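Capítulo 7
Dobrar, empilhar e guardar as toalhas

Hipólito Sosa

No capítulo anterior tratámos da lavagem e da secagem. Falta a parte que mais tempo ocupa numa rouparia pequena: dar à toalha uma forma que caiba no sítio onde vai ficar e que se mantenha até alguém lhe pegar.

A dobra depende do suporte. Uma prateleira funda aceita a toalha dobrada em três no comprimento; um cesto pede o rolo; um suporte de arame recebe melhor um maço quadrado, posto ao alto. Na pensão Pretemell, onde este manual começou a ser usado, os quartos têm prateleira e os balneários têm suporte – por isso o pessoal aprende as duas dobras na mesma manhã.

7.1 A superfície de trabalho

Trabalha-se numa mesa lisa, à altura da anca, com espaço para abrir a toalha por inteiro. Um tampo claro ajuda a ver fios soltos e cotão. Passa-se um pano seco antes de começar e outra vez a cada mudança de cor.

7.2 A dobra quadrada

Estende-se a toalha com o avesso para cima e alisa-se do centro para as pontas. Dobra-se ao meio na largura, depois ao meio no comprimento, e repete-se até obter um maço de lados parecidos. Nas toalhas com riscas, estas servem de guia: se ficarem tortas na primeira dobra, desfaz-se e recomeça-se. A argola de pendurar pode ficar de fora, num canto inferior.

Toalha azul-clara no suporte de arame preto e tampo branco da mesa. 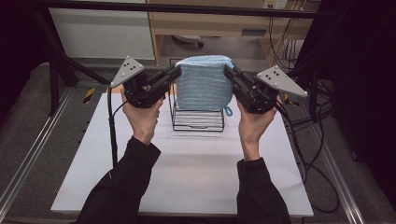
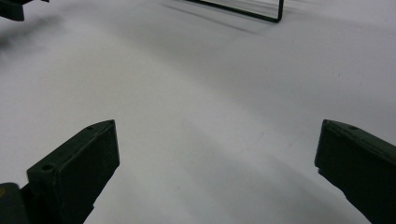
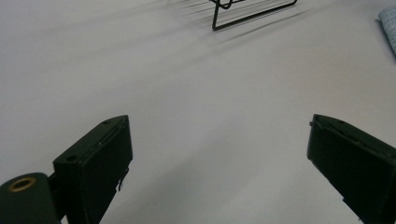
Página 138 – Manual de Rouparia, vol. 9

7.3 Colocação no suporte

O maço entra no suporte com a dobra mais grossa para baixo. Se tombar, está pouco apertado – volta-se à mesa e alisa-se de novo. Não se forçam duas toalhas num suporte feito para uma. Os modelos Lehtinen e Dultthorpe diferem na distância entre os arames, e convém experimentar uma toalha de cada tamanho antes de arrumar o resto.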